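コタテック式 おうちテーブル整理ガイド
第3章 果物とおやつの定位置を決める
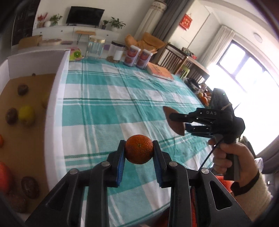

図3-1 みかんはひとつずつ移します。左が果物用のトレイ、奥がふた付き容器とおやつ缶。

第2章までで、食卓の上のものを全部見えるところに出してもらいました。ここからが私のいちばん好きな作業です。果物とおやつの住所を決めていきます。うちでは食卓がいつのまにか果物置き場になっていて、りんごの横に鍵、みかんの横に輪ゴム、という状態が何年も続いていたんですよ。それがこのやり方にしてから、夕飯の前に片づける時間がぐっと短くなりました。

用意するもの

・ふちのある浅いトレイ 1枚(果物用)
・ふた付きの容器 2個(中身が見えるものと見えないもの)
・テーブルクロス(汚れてもすぐ洗えるもの)
・乾いたふきん
・小さなメモ用紙とペン

容器は新しく買わなくて大丈夫です。私はガラスびんをずっと使い回していますし、トレイもお盆の代わりにしまい込んでいたものを引っぱり出しました。レティッツの整理セットをお持ちの方は、いちばん浅いトレイを果物用にしてください。深いほうは第5章で使うので、まだ出さなくていいです。

3-1 クロスを敷いて場所を分ける

1. テーブルをふいて、クロスを広げます。しわは手でのばすくらいで十分。チェック柄だと、線に合わせてものを置けるのでとっても便利ですよ!

2. クロスを頭の中で手前と奥に分けます。手前は作業をする場所、奥は容器を並べる場所です。

3. 利き手と反対側にトレイを置きます。私は右利きなので左側。逆に置くと腕が交差して、そのうち袖でびんを倒します(やりました)。

メモ:クロスの端が床につくほど長いときは、折り返して洗濯ばさみで留めておくと安心です。

3-2 果物をトレイに移す

4. 果物をひとつ手に取って、ぐるっと回して見ます。皮のやわらかいところ、へこみ、色の変わったところがないか確認してください。みかんはヘタのまわりから傷みやすいので、ヘタ側とおしり側の両方を見ます。

5. 問題がなければトレイへ。大きいもの、かたいものから先に置いて、みかんのような小さくてやわらかいものは最後にします。

6. レモンはみかんと並べてもかまいませんが、重ねないでください。色がきれいだからと山盛りにしたくなる気持ちは、本当によくわかります。でも山にすると下の子を忘れるんです。トレイは一段だけ、と決めてしまいましょう。

7. 乾燥した果物は、トレイの中で生のものと離して寄せておきます。分け終わったら、すぐに3-3へ進んでふた付き容器に入れてください。

8. 気になる傷があったものは、トレイに入れずに手前に残します。その日のうちに食べるか、切って冷蔵庫へ。

注意:果物をつかむときは、軽くはさむだけにしてください。ぎゅっと握ると、見た目はなんともなくても翌日そこからやわらかくなります。小さなお子さんと一緒にやるときは、最初に一個持たせてあげて「このくらいの力ね」と見せておくとうまくいきます。

注意:洗った果物は、水気をふき取ってからトレイに入れます。底に水がたまったままだとカビのもとです。

3-3 ふた付き容器とおやつ缶を並べる

9. 中身が見える容器には、早く食べてほしいものを入れます。見えると手がのびますからね。うちではナッツがここで、あっという間になくなります。

10. 中身が見えない容器には、光を避けたいものや、つい食べすぎるものを。ふたに中身と入れた日をメモして貼っておきます。

11. 容器はテーブルの奥側に、缶入りのおやつと一緒に一列で並べます。同じ形の缶が2つあるときは、開いているほうをいつも同じ側に置いてください。これを決めていないと、両方開けてしまって、両方しけります。

12. 最後に、全部のふたをもう一度押さえて閉まっているか確かめます。

メモ:容器に入れる量は1個につき200グラムまでにしています。もっと入るのですが、これくらいだとふたを開けてすぐ底まで見渡せて、古いものが残りません。

3-4 迷子のものをどうするか

ここまで来ると、果物でもおやつでもないものがテーブルに残っているはずです。読みかけの本、ボール、なんだかわからない小さな部品。ここで全部きれいに片づけようとすると、だいたい途中で嫌になります。

13. 本は一冊だけなら、容器の手前に平らに置いてよいことにします。二冊目からは本棚へ。

14. おもちゃは隅に寄せておいて、作業が終わってからまとめて元の部屋に戻します。丸いものは転がるので、いちばん最初に運ぶのがおすすめ。

15. 細かいものは、ひとつの小山にまとめます。分類は第4章でやりますから、今日は山のままで合格です!

注意:小山のものを、空いているからといって容器に入れないでください。あとで必ず「クリップ入りのナッツ」に出会います。

3-5 ふだんの手入れ

・トレイは果物が減ったときに取り出して、底をふきます。底の色が薄いトレイなら汁のあとがすぐ見つかります。
・クロスは汚れたところだけつまみ洗いでもいいですし、丸ごと洗濯機でも。素材の表示は見てくださいね。
・ふたの内側は意外と粉がたまります。中身を入れ替えるたびに、乾いたふきんでひとふき。

うまくいかないとき

トレイがすぐいっぱいになる
買う量が多いのかもしれません。トレイに空きができるまで次を買わない、と決めてみてください。どうしてもいただきものが重なる季節は、残りを箱のまま涼しいところに置いて、トレイには食べる分だけ補充します。

家族が元の場所に戻してくれない
置き場所にメモを貼ってみましょう。「みかん」「レモン」と書いておくだけで、かなり違います。それでも戻らないときは、戻す人に場所を選び直してもらうのが早いです。

みかんだけ先に傷む
重なっていないか、トレイに日が当たっていないかを見てください。冬なら、暖房の風が届かない席の側へトレイごと動かします。

小山が減らない
第4章「細かいもの会議」へどうぞ。小皿を2枚と、空き箱をひとつ用意しておいてください。

改訂:2018年10月1日(3-4の手順を追加しました)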